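Step 4. Setting up Pivlow's safe-contact list

I do this with every family, and it takes me 2 minutes. Open Settings, tap Family, then switch on Approved Contacts. Anyone not on the list can't message your kid - the request comes to you first.

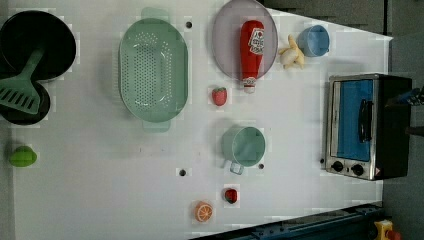 Caution: a friend of a friend still counts as a stranger, so leave Auto-Approve off. Talk it over with your kid while you set it up, and keep it relaxed. Then press Save.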